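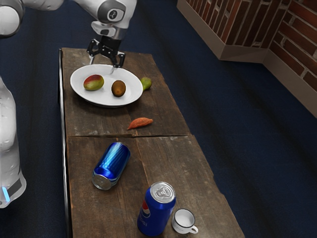

Ticket opened January 2, 2023
Product: Narari lecture library (desktop)

Hi! I've been working through the Salazar talks on mind and spirit every morning, and since the last update the player skips back to talk 7 whenever I close it. I was on talk 40! My notes are still there, thank goodness, but my place is gone.

Tried so far: signed out and in (no change), cleared the cache (no change), reinstalled 2 times.
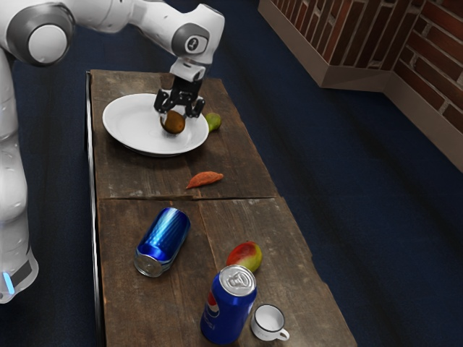
I also switched to my Plavbridge study group login, and that one keeps its place just fine, so I'm guessing it's my own account.

Update: turned off sync like you asked, and it stayed on talk 40 overnight. Turned it back on and boom, talk 7 again. Do I need to wait for the fix, or can you reset sync from your end (without touching my notes, please)?
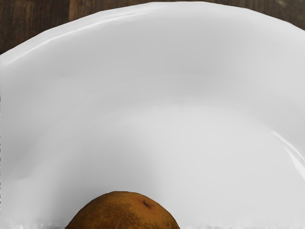 Attachment 3: white bowl, brown fruit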